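CPU socket

By Colleen Carrier
2023-12-11

We use cookies to remember your reading preferences. Accept | Manage settings

A CPU socket is the holder that connects a computer's processor to the rest of the machine. It does two jobs at once, gripping the chip firmly and carrying power and signals to it, and it does them in a space smaller than a coaster!

Most sockets belong to one of 2 families. In a pin grid array (PGA), the pins are on the underside of the chip and drop into matching holes. In a land grid array (LGA), the chip has flat contact pads and the springy pins sit in the socket. An LGA design may have well over a thousand of these pins, each one fine enough to bend under a careless thumb.

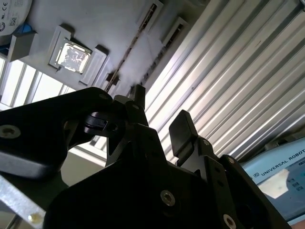 The metal lid on top of many desktop processors is called a heat spreader. It protects the silicon and passes heat along to the cooler, usually through a thin layer of thermal paste. Copper with nickel plating is a common choice, and a clean one shines beautifully under a lamp.

Seating a chip takes very little force. Line up the corner mark and the notches, lower the chip straight down, and let it settle. PGA sockets often have a lever that tightens the contacts around the pins, while many LGA sockets use a hinged metal plate to press the chip down. Test sockets, made for chips that are swapped again and again, come in a wonderful variety of shapes.

Comments (3)

Itzel Escobedo: Finally understood why my old chip had pins and my new one doesn't. Thank you!

Zachary Bélanger: Could you add something on laptop chips that are soldered to the board?

Raymonde Caron: Bent a pin on my first build and straightened it with a sewing needle. Took all evening.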